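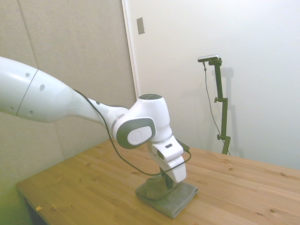 Gripper down on the towel, with a fold pinched between the fingers.

Teaching a Robot Arm to Pick Up a Towel, Part 2: The Pinch

Oct 7, 2019

Welcome back! Last time I got the arm bolted to the table and moving to points without scaring anyone at Putar (that's the shared workshop I belong to, for those of you who are new). This part is all cloth. If you've only ever picked up blocks and cups with your arm, cloth is a rude surprise, and I mean that in the nicest way. A block stays block-shaped. A towel does whatever it feels like.

What I'm after in this part is one thing only: lower the gripper onto a folded towel, grab a bit of the top, and lift it without dragging the whole stack across the table. Unfolding comes in the next part. I tried to do both at once in my first attempt and threw the code away, so please learn from my lost weekend.

What you need

An arm with a parallel-jaw gripper. Mine hangs off the wrist and I can read the finger width back from it, which you'll want later on.

A camera on its own pole, not on the arm. I clamp mine at the back of the table.

One small towel, kind of fuzzy. Mine is a dull olive-gray thing I'm very fond of by now.

A table that doesn't wobble. Ours is pine, knots and all.

Painter's tape, a marker, and a ruler.

My control code lives in a little set of Python scripts I call Strobel. You don't need it. Anything that lets you send a position, close the gripper by a set amount, and read the width back will work the same way.

Step 1: Sort out the cable first

I know, I know, you want to see it grab something. Do this first anyway. Leave enough slack in the gripper cable that the wrist can turn all the way both ways, then run the arm slowly through every pose you plan to use with your hand on the stop button. Watch the lowest point of the loop the whole time. Mine sags down under the gripper before it comes back up to the housing, and on my first day it caught the corner of the towel and pulled it clean off the table while the gripper closed on nothing.

My fix was to raise the waiting pose and always come in from the side the cable isn't on. You could also clip the cable up along the forearm, but go easy. Too tight and it tugs at the connector when the wrist turns, and those connectors are a pain to replace.

Step 2: Find the height of the table

Put the arm in its slowest mode. Close the fingers, bring them down over bare wood, and stop when a sheet of paper just barely slides under the tips. Write that height down. Do it again in each corner of the area you'll be using! I skipped the corners and paid for it: our table is 2 mm lower at one end, and with cloth that's enough to turn a good pinch into a miss.

Save the highest number you get as your floor, and put a hard limit in your code so the arm can't go below it. Thu Kiều, who set up the safety rules for the arms at our shop, made me add this before she'd let me run anything on my own. She was right. I hit that limit twice the same evening.

Step 3: Fold the towel the same way every time

Fold it into a rough square and set it near the middle of the table, inside tape marks if you like (I peel mine up once I trust the camera). It doesn't have to be neat. In fact I'd leave the corners a little off, so you don't end up with something that only works on a towel from a hotel shelf.

Give it a pat before each try. A towel that's been sitting there and one you just dropped don't have the same height, and while you're tuning you want as few surprises as you can get.

Step 4: Press, then pinch

Okay, the fun part. My first idea was to stop right at the top of the cloth and close. The fingers just skated over the fuzz and came up empty. You have to push down into the towel a little before you close, so there's fabric standing up between the fingers for them to catch.

The order that works for me:

Open the gripper to 37 mm.
Move above the pick point, near an edge of the folded square.
Come down slowly until the fingertips touch the cloth.
Keep going 4 mm more.
Close at low speed.
Wait half a second.
Lift straight up, slowly, a hand's width.

That extra push is the number you'll be fiddling with all afternoon. Too little and you get fuzz. Too much and you grab every layer, and the whole towel goes up like a sandwich. Change only that one setting until you have a fold you like, and leave the opening alone. I kept changing both and had no idea which one had helped.

The wait before the lift looks silly but keep it in. My gripper says it's done closing a hair before it has its full squeeze, and without the pause the fold slides right out.

Step 5: Check that you're holding something

Read the finger width after closing. If it's all the way shut, you missed, so open up, back off, and try again a little to the side. If it's wider than you'd expect for one fold, you probably have extra layers. I don't have a magic number for you here, because it depends entirely on your towel. Pinch the cloth by hand between the fingers, one layer, then a fold, then everything, and write down what the gripper reports for each.

I also check with the camera after the lift: grab one picture before and one after, and look at whether the patch of towel color on the table got smaller. It's crude and I love it. If you do this, keep the lights the same. I lost an hour to somebody opening the big door and changing the light on the table, and I was sure it was a bug in my code — it was sunshine.

When it goes wrong

The whole towel slides: you're coming in at a slant. Move directly above the pick point first, then go straight down.

The fold drops halfway up: slow the lift, and check your fingertips for lint. Mine get furry and slippery fast. I wipe them with a damp rag and let them dry.

The arm stops with a force warning when it touches the cloth: that's probably the press step going too deep, or the towel is folded thicker than the last time. Check your floor height before you go raising any limits, please.

It works ten times and then never again: look at the gripper mount. Hường Ngô found mine had worked a screw loose, and the fingers were sitting a tiny bit crooked. I'd been retuning around a loose screw for two evenings (she was very kind about it).

My settings file is up on the Guduvville page in the shop wiki if you want to compare, under "towel_pinch." There's an older one called "towel_grab" next to it. Don't use that one, it's from before I had the height limit.

Next part is dragging the top layer open without bringing the rest along. I have it working on the olive towel and nothing else so far, so if anybody has gotten a thin dishcloth to behave, leave me a comment and tell me what fingertips you're using.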